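Trakley Community Help > Crafts and Skills > Suturing practice

Keeping rows of interrupted stitches even, and when to cut the tails
Posted by tallowgate, 23/03/2023
Viewed 229 times

I'm in the first year of the vet tech course at Furnley and we have to hand in a practice piece with several rows of simple interrupted stitches. I've been using dark thread for some rows and blue for others so I can tell one session from another. Tying the knots is fine now, or at least they hold when I pull at them. What I can't get right is the look of the whole row. The spacing drifts, and the tails come out at all different lengths and point every which way.
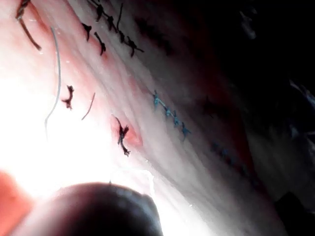 I have been tying a whole row first and cutting all the tails at the end. A classmate cuts each one as she goes and hers look neater, but she also had two come undone. The handout from the course only says "trim to suitable length," which doesn't help much. I use the needle holder from the Pruitt starter kit and the small scissors that came with it.

My other problem is puckering. The surface pulls up into a little mound around some of the knots, mostly the dark ones. I don't know if that is the thread or me.

Added later: someone asked which way I run my rows. I follow the slant of the piece and try to keep the blue rows parallel to each other. I start at whichever end is nearer my left hand.

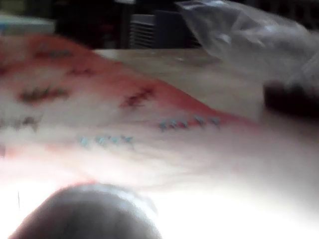 I have one more piece to do before we hand in and would like to fix the spacing on that one at least. Should I be marking it out first? Is that considered cheating?

2 replies

marrowby
Member since December, 600 points

Mark it out. It isn't cheating unless your instructor says so, and I would ask. Use a fine skin marker or any washable pen and a ruler. Put a dot where the needle goes in and another where it comes out, same distance from the line on both sides. Do a full row with dots, then a row with dots on one side only, then one with none.

For the tails, cut each one right after you tie it. Long tails left lying around get caught in the next knot and you end up pulling on the wrong thread. I leave 4 mm on braided thread and a bit more on the slick kind, because the slick kind slips. If your classmate's knots came undone I would guess she needs another throw on them, or she cut too close. Open the scissors only a little, slide the tips down the thread to the knot, tilt, cut. Pick up the loose ends as you go so you can see what you're doing.

Puckering is tension. You only want the edges to touch. Lay the first throw down flat and stop pulling when it meets, then lock it with the second. It could also be that your bites are too wide for how tight you're tying.

lastthorpe_lane
3,075 points

Agree on the dots. I'd also say turn the piece so the row runs straight across in front of you. If you work on a slant your wrist drifts and so do the stitches.

Don't know about the Pruitt kit. The scissors in mine were dull and I bought better ones.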